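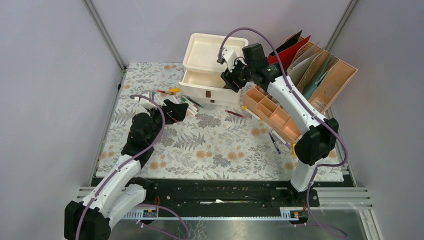
Two Arms in the Spare Room: build gallery
Posted by Bijan Pakzad, January 2019

I've been promising the Zullwood workshop folks a proper set of pictures for ages, so let's go! The short version of the project is that I want a pair of arms that can put a messy desk back in order, pens in the drawer, folders in the organizer, all of it. I do the mechanical work at the shared bench at Zullwood and most of the code at my kitchen table (my family has opinions). My controller software is called Pernov, after nothing at all, I just liked how it sounded on a tired evening.

The drawer is the part I've spent the most time on. It's a light plastic thing and the handle is tiny, so getting a gripper in the right spot over the opening takes a lot of patience. My first script came at it far too steeply. Version 4 swings over from the right and then drops, and I like that one so much more. The camera on the gripper helps a ton too, though I'm still fiddling with the focus.

A quick word on the rail. Both arms share it, so everything gets measured from the same line, and I can't tell you how much easier that made my life. Bolting it down took one Saturday and a borrowed drill bit that I still owe somebody. Total log so far: 1,237 practice moves, with all of them saved on the Rostami, my old desktop with the noisy fan.

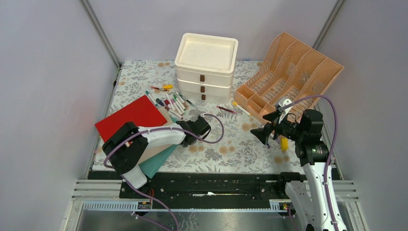 Cables, cables, cables! I went through three ways of routing them before I found one I could live with. Zip ties pulled too tight at the elbow, and the spiral wrap I got from Flalteck was so stiff it dragged on the wrist joint. Now I leave a big lazy loop, and you can see the purple one on the right arm going up and over the organizer with room to spare. It looks a bit silly but the arm gets its full reach, and the pens on the tablecloth are all fair game. I do want a little clip near the base so the slack stops wandering.

Next up is the flat boards, which are a pain to pick up one at a time (they slide!). I'm going to try softer finger pads, 15 millimeters wide, and see if those grip the edges any better. After that comes a longer run in March, if the Rostami's fan holds out. Parts list and wiring notes are on the project page, and questions are welcome in the comments.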